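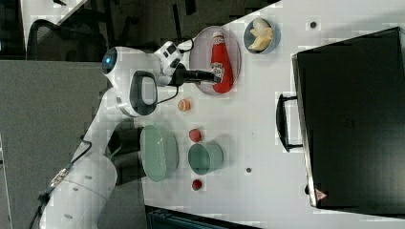
Week three of no kitchen. Writing this fast, the plumber said 4 p.m. and it is already past that, so if I stop in the middle you know why. People keep asking how we are managing with one table and the short answer is that we're managing fine as long as everything on it has a place and I'm the only one allowed to decide the place. Longer answer, the wide end goes to the food and the small stuff. Ketchup lies down on the pink plate, on its side, because standing up it got knocked over every single time someone reached for the bread. The banana pieces go in a little round bowl next to it. Cup out in the open, the pale green mesh basket beside it. Not pretty. Works.

Backing up a bit for anybody new. We moved to Tunine in the fall and the kitchen was the one room we said we'd leave alone. Then the floor under the sink turned out to be soft. Then the cabinets had to come off to get to the floor. You know how it goes from there. As of this morning the old kitchen is a sink lying on its back and a lot of plaster dust, and what we have is the front room, one white table, one outlet that I trust and the bathroom faucet.

Things I got wrong the first week:

Brought too much over. I carried in all the plates, all the mugs, the big colander, the cake stand (why). The table was full before we had cooked anything. Took most of it back to the boxes after two days.

Kept tall things. Anything tall on a busy table goes over. The oil went over, the vinegar went over. Bottles lie down now or they live on the floor in a crate.

Put the fruit in a big bowl. Nobody ate it, it just went soft at the bottom where you can't see. Now a few pieces sit straight on the table where you walk past them and they go.

Bought a rolling cart. It's a Nerneo, three shelves, was supposed to be the answer. It rolls. That's the trouble, the front room floor slopes and it heads for the door by itself. It's in the hall holding coats.

So now the rule is what fits on the table is what we own. Everything else is packed and labeled and I am not opening a box to look for a garlic press. I did open one to look for a garlic press. It wasn't in there.

The wiping down thing has been the nice surprise. A white table shows every crumb, which I thought I'd hate, but it takes a minute with a wet cloth and then it's done, there's no backsplash and no gap by the stove where the rice goes. Twice a day, after breakfast and after supper. I lift things off in the same order and put them back in the same order. My daughter has learned the order better then me and corrects me.
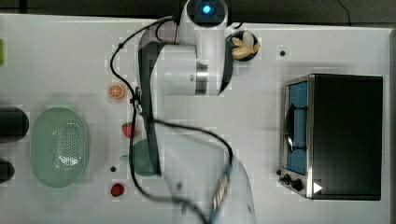 Cooking, since that's what my mother asks about on the phone every night. Everything hot comes out of one appliance and I've gotten weirdly attached to it. I paid 123 dollars for it at Priedītis, the hardware place on the corner, the week we lost the stove, and I stood in the aisle for a long time because it seemed like a lot for something we'd only use for a month or so. It wasn't a lot. The toaster oven has the right side of the table to itself, glass door facing in, and the space in front of that door stays clear. That is the other rule, maybe the main rule. The bananas stay on their own side, so do the orange and the strawberries. You need somewhere for the hot tray to land when you pull it and if there's fruit there you end up standing with a tray in the air yelling for someone to move the fruit.

What we've made in it so far – potato wedges, chicken thighs, a frittata that came out fine, a second frittata that didn't (too deep, raw in the middle, went back in for ages). Cheese toast more than I'd admit to my mother. Two trays of cookies for the school thing, six at a time, took the whole evening. Leftovers at 310 with foil over them is the best thing I've learned, they don't dry out. I used to do everything at 400 and wonder.

Breakfast is simple, fruit and toast. I cut things up the night before if I remember. Cut banana doesn't keep, I know, so that one gets done in the morning by whoever's up. The little bowl is the right size for one person to finish, which is how I stopped throwing out brown banana. Ketchup at breakfast is my husband's business and I've let it go.

Dishes get done in the bathroom. I won't describe it. Get a plastic tub, is all, and don't use the good plates. We have one plate each out, one cup each, and if you want a clean one you wash yours. I thought there would be a revolt and there wasn't.

Groceries are smaller now too. No room for a big shop so I go every couple days and buy what goes in the mesh basket. If it doesn't fit in the basket it doesn't come home. Bread rides on top. I think we're spending less but I haven't added it up and I'm not going to untill the plumber's bill is in, one scary number at a time. 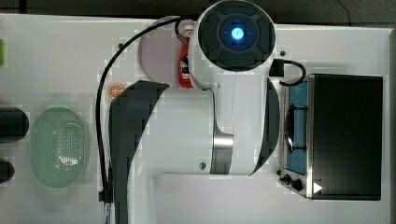
Sofia Rallis wrote under the last post that I should leave the oven exactly where it is when the new kitchen's done and just build around it. She did a whole winter in one room with hers and said the mistake she made was putting it away in a cabinet the day her stove came back, because then she never got it out again, and she missed it for the small stuff, the two slices of toast, the one baked potato. She also said to keep a bit of air behind it and don't stack anything on top, however tempting that flat top looks.

Sofia, yes to all of it. I had a stack of dishcloths on mine the first week and took them off after I read that. And I did go back and look at the plan, and there was no spot for it. The counter run to the right of the sink is all spoken for by the dishwasher and a drawer stack. So I've asked if we can lose the top drawer bank and get an open section instead, and the answer was a long breath and then "probably."

Other news. Paint. It's going to be Jeser, the off-white one, I had four squares of it on the wall and they all looked the same so I picked the one nearest the window. Tile isn't picked. Floor people come in December, they said early December and then they just said December.

Someone asked about lighting in the front room for cooking, we use the regular lamp and a clip light, it's fine. Someone else asked what I'd buy again. The oven, the mesh basket, a second plastic tub. Not the cart. If anyone near Tunine wants a cart it's free and it will come to you.

OK there's the truck. Recipe for the good frittata next time, remind me, I wrote it on the back of the tile receipt and I need to find it before someone files it.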